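# ロボットの手は、どのように「つかむ」ことを学ぶのか

**ハンドルウッド科学教育センター 子ども向け解説資料**
2018年7月10日発行

ハンドルウッド科学教育センターでは、小学5年生からを対象に、ロボット教室「トレクス」を開いています。この資料は、教室で行っている「台所のお手伝いロボット」の学習について、参加を考えている皆さんに説明するものです。プログラムを書いたことがない人も読めるように、むずかしい言葉には説明をつけました。

## つかむことは、なぜむずかしいのか

皆さんは、机の上の消しゴムを取るとき、指の曲げ方を一つずつ考えるでしょうか。おそらく、考えないうちに手が動いているはずです。人間の体は、目で見た位置に手を運び、物の形に合わせて指を開き、ちょうどよい力でにぎることを、小さいころからの経験で身につけています。

ロボットには、その経験がありません。腕のどの関節（かんせつ）をどれだけ回すのか、いつ指を閉じるのか、どのくらいの力を入れるのか、すべてを決めておく必要があります。関節とは、人間のひじや手首のように、曲がったり回ったりする部分のことです。

台所にある物は、とくにあつかいに注意が必要です。野菜は一つひとつ形がちがい、同じ種類でも大きさがそろっていません。表面がつるつるした物は、にぎる場所が悪いとすべります。やわらかい物は、力を入れすぎるとつぶれてしまいます。

## コンピュータの中の台所

教室では、はじめに「シミュレーション」を使います。シミュレーションとは、コンピュータの中に本物に似た場所を作り、そこで物の動きを計算してためす方法です。重さやすべりやすさも数字で決めておくので、指の当て方が悪ければ、画面の中の物も転がったり落ちたりします。

使っているソフトウェアは「エルモフ」といい、調理台や食材、ロボットの腕と手を画面の中に置くことができます。物の位置を変えることも、はじめの状態にもどすことも、ボタンを押すだけでできます。失敗しても物はこわれませんし、けがをする人もいません。

講師のクワク・オドイ先生は、最初の授業で次のように話しています。

「一度うまくいっただけでは、まだ『できる』とは言いません。物の向きを少し変えて、もう一度やってみましょう。そこで失敗したら、記録を書く時間です。」

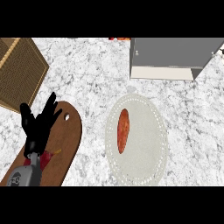
物をつかむ動作は、いくつかの段階に分けて考えます。まず、目的の物がどこにあり、どちらを向いているかを調べます。次に、まわりの物にぶつからない道すじを選び、腕を近づけます。物のそばまで来たら、指を開いた形を整え、それから閉じます。最後に持ち上げて、決められた場所まで運び、静かに放します。

段階に分けておくと、失敗したときに原因をさがしやすくなります。たとえば、持ち上げる途中で物が落ちた場合、原因は持ち上げ方にあるとはかぎりません。指を閉じる前の段階で、手の位置がずれていたのかもしれないのです。生徒は動きをゆっくり再生（さいせい）し、どの段階から予定とちがっていたかを確かめます。

## くり返しと記録

昨年度の生徒であるイルグン・ジャンポラットさんとオベド・ヤクブさんの班は、野菜をつかむ動作を、条件を変えながら2000回ためしました。コンピュータの中では、夜の間も自動で練習を続けることができます。ただし、結果を読み、次に何を変えるかを決めたのは二人です。

はじめのうち、二人のロボットは、野菜を横に転がしてしまうことがよくありました。記録を見なおすと、片側の指が先に当たっている場合に失敗が集まっていました。そこで、手を下ろす前に手首の角度を直す動きを加えたところ、成功の割合は90パーセントになりました。

残りの失敗についても、二人は報告書に書いています。物が台のはしに近いときは、腕をのばす向きがかぎられるため、同じ方法ではうまくいきませんでした。この問題は、今年の生徒が引きついで調べているところです。

## 本物のロボットとのちがい

画面の中でできた動きが、本物のロボットでもできるとはかぎりません。本物の野菜の表面には細かなでこぼこがあり、モーターの動きにもわずかなずれがあります。カメラに写る色は、部屋の明るさによって変わります。

このちがいを小さくするために、教室では、シミュレーションの中の条件をわざと少しずつ変えて練習させています。明るさ、物の重さ、台の高さなどを毎回変えておくと、ロボットは特別な場合だけに合った動きを覚えにくくなります。そのあとで、ンドゥング実習室にある本物のロボットアームを動かします。実習室では保護めがねをつけ、非常停止ボタンの場所を全員で確認してから電源を入れます。

## おうちでできる観察

ロボットがなくても、つかむことの研究は始められます。台の上に野菜や果物を置き、自分の手の動きをよく見てください。

1. 手が物にふれる前に、指はどのくらい開いていますか。
2. 最初にふれる指はどれですか。
3. 物の向きを変えると、手首はどのように動きますか。
4. 親指と人さし指の2本だけで持つと、何が変わりますか。

気づいたことは、言葉だけでなく図でも残しましょう。矢印で手の動く向きをかくと、あとから見てもよく分かります。包丁やガラスの食器など、あぶない物は使わないでください。

## 言葉の説明

**アーム** ロボットの腕の部分です。関節を動かして、手を目的の場所まで運びます。

**ハンド** 腕の先につく手の部分です。人間のように何本もの指を持つ物や、はさむだけの簡単な物があります。

**プログラム** コンピュータやロボットに、何をどの順番で行うかを伝えるための命令です。

## 参加について

教室に参加するには、保護者の方の同意が必要です。申しこみ用紙は、センターの受付で配布しています。持ち物は筆記用具と記録用のノートです。内容についての質問は、教室担当のズレイカ・リンスまでお寄せください。

文・編集　オーガスティーナ・アーサー（ハンドルウッド科学教育センター 学習資料係）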